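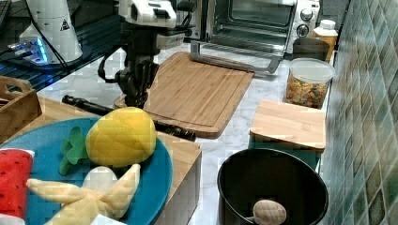

Bamboo board with juice groove, toaster oven behind.

## Bamboo board has gone rough and dry, can I oil it?

I've had a large bamboo chopping board for two years and the surface feels furry after washing. It also smells of onion. I rent in Clekside and the water is very hard, if that matters. Can I use olive oil on it, or does it need something special? I don't want to buy a new one.

*Asked in May, viewed 844 times*

### Answers

**Wiebke Wiegand** – 23 votes

Not olive oil, it goes sticky and starts to smell. Get food-grade mineral oil from a chemist or a kitchen shop.

1. Scrub with coarse salt and half a lemon, rinse, and stand it on edge overnight.
2. Sand lightly along the grain with fine paper. Wipe off the dust with a damp cloth and let it dry again.
3. Rub in the oil, both sides and the groove. Leave it for a few hours and wipe off what's left.

The first time you may need a second coat. After that I do mine when it looks pale. Keep it out of the dishwasher and don't leave it soaking in the sink.

**wimside_tom** – 9 votes

Agree about the mineral oil. Bicarb paste works for onion if you've no lemons. Hard water leaves a white bloom on mine but it wipes off with vinegar – rinse well after.

**gravyboat191**

just use the other side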